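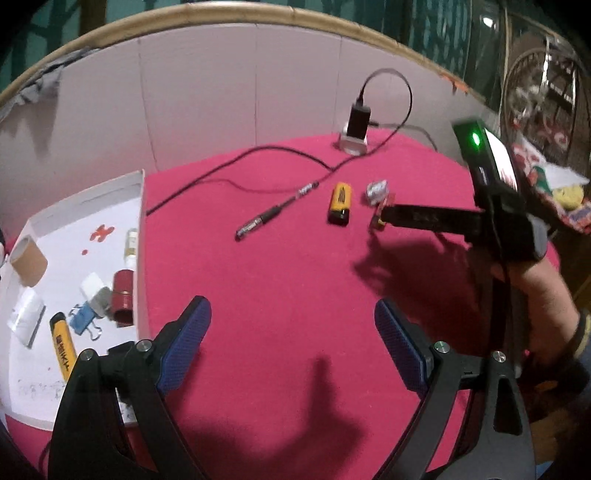

Session 4 notes: sorting a desk into trays
Bassey evening course, home and desk organising

Right, these are my notes from the session, typed up a bit more neatly than I managed on the board. If you missed it, read them through and have a go at home before we meet again in May.

We started with small desk things, the stuff that ends up all over the table by the end of the week. Pens, clips, little tubes, a cutter of some sort, bits nobody has a name for. My rule is one shallow tray per desk and no lids. A box lid does the job perfectly well, by the way – please don't go out and buy anything!

How I do it:

Clear a patch of table first, bigger than you think you need. Plain bright surfaces are lovely for this (I'm very fond of pink) and small things show up straight away.

Pick up one item at a time and put it in the tray. Long things go in on the slant if they won't lie straight, that's fine. Pens go in last, as they roll.

Anything with a blade gets closed before it goes in. I say this every year and I'll say it again next year.

Binder clips: clip them to the tray wall or keep them all in one corner. Oluwatosin Danladi prefers the corner, I like the wall, and we argued over it for far too long.

Don't scrub old marks off the tray. Smudges and ink spots do no harm, and you'll only make more.

For next time: do one tray at home, leave it alone for a week, then write down what you took out of it and what you never touched. Half a page is plenty. Bring the tray too if it'll fit in your bag.

Oluwatosin Okeke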